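Setting Up Your Nelis Countertop Oven: Before the First Meal

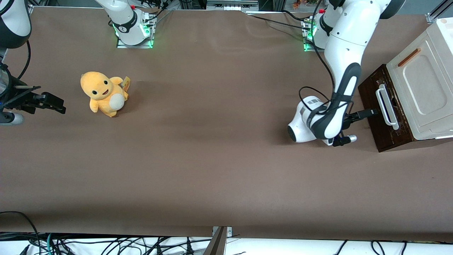 Welcome, and thank you for bringing a Nelis into your kitchen! We know how tempting it is to plug in a new oven and get a tray of something going right away, but please give this section a read first. It doesn't take long, and the oven will reward you for it (the first slice of toast tastes a good deal better without the factory coating, believe us).

Choosing a spot

1. Pick a level, heat-resistant surface that can carry the oven with a full tray inside. Press down on each corner; if it rocks, turn the feet until it sits still.

2. Leave 3 inches of open space on both sides and behind the oven, and more above it if you have cabinets overhead.

3. Run the cord straight to a grounded wall outlet, well away from the door and the top.

CAUTION: Keep paper, curtains, dish towels, soft toys and anything else that can burn away from the oven whenever it is on. The outside gets hot, including the glass.

Note: Please don't use an extension cord. If the outlet is too far away, move the oven.

Washing the loose parts

4. Take out the rack, the baking tray and the crumb tray. The crumb tray slides out from the front, under the door, and can be a little stiff the first time.

5. Wash all of them in warm, soapy water, rinse, and dry them completely. A soft sponge is plenty. Steel wool will scratch the tray, and once it's scratched, everything sticks.

6. Wipe the inside with a damp cloth and let it air dry with the door open. Never put the oven itself in water.

The first heating

7. Slide the crumb tray back in, then the rack. Leave the baking tray out for now.

8. Open a window, set the dial to Bake at the highest setting, and turn the timer to 17 minutes.

9. Let it run empty. You may notice a light smell and a wisp of smoke as the coating burns off. Stay nearby until the bell rings.

CAUTION: If the smoke is heavy or doesn't clear, turn the dial to Off, unplug the oven and keep the door closed. Call us before using it again.

10. Allow the oven to cool completely with the door open, then wipe it out once more. If you still notice the smell, repeat steps 8 and 9.

Keep your receipt together with this guide. The warranty runs for 2 years from the day you bought the oven.

Guide text by Gifty Laryea, Nelis Customer Care. Revised 24 January 2024.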